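Bench log, February, home rig, afternoon

Still not convinced two arms are the right answer to a shirt on a hanger. The Dastanetti thread says it's solved. Their hangers are all one kind and their shirts are light grey. Ours are neither.

Firmware is the Mustonen branch, loop at 200 Hz, speed capped low. Wrist cables rerouted last night with 4 new ties per side. I give them a week.

Flindora planner wants 3000 demos before it will commit to a hook pose. I'd like to know who came up with that figure. We have 8 I would call clean.

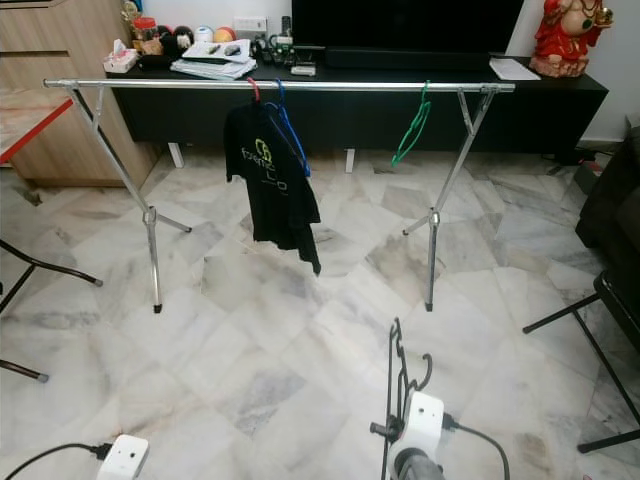
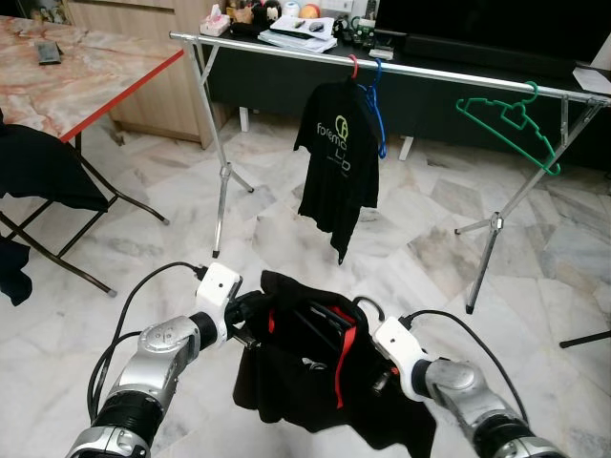 Chrome rack, black tee and the spare blue and green hangers on the rail, both views.

Depth on black fabric is as poor as I expected. Folds vanish, and the planner fills in whatever colour of nonsense it likes. Glossy tile doesn't help. Try the Trestaditz mat under the rack before anybody touches the gains again.

Also:
- blue and green too close to the tee for my liking, shift them along the rail
- log gripper current on close, not only position
- check the rack hinges for play

Not calling it a result until it repeats with the rack moved. Gripper pads still to be measured.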